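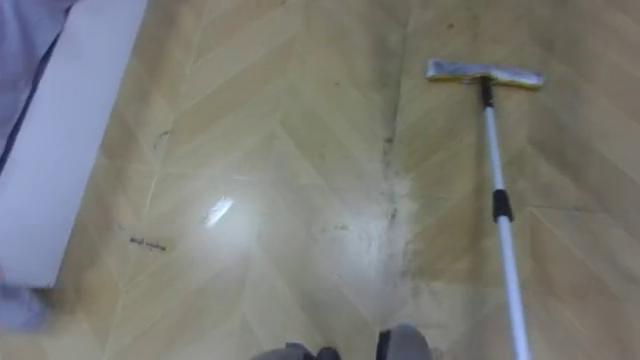 Notes on Skarnell, second build

Skarnell is the sound piece Delia Toma and I have been putting together since January. A contact microphone on a water pipe feeds a small program, which turns changes in flow into short tones. There is no score and no recorded material.

The first build polled the input every 300 milliseconds and missed most of the quiet events. The new one reads continuously and keeps the last 642 readings in a buffer. Pitch comes from the spread of those values, length from the gap between peaks.

Left overnight, it produced 178 tones, most of them low and clustered before dawn. Three were false triggers from a loose cable, since taped down.

Still to do: the fade at the end of each tone clicks on the left channel. Aurel Oprea has lent me a better interface to test with.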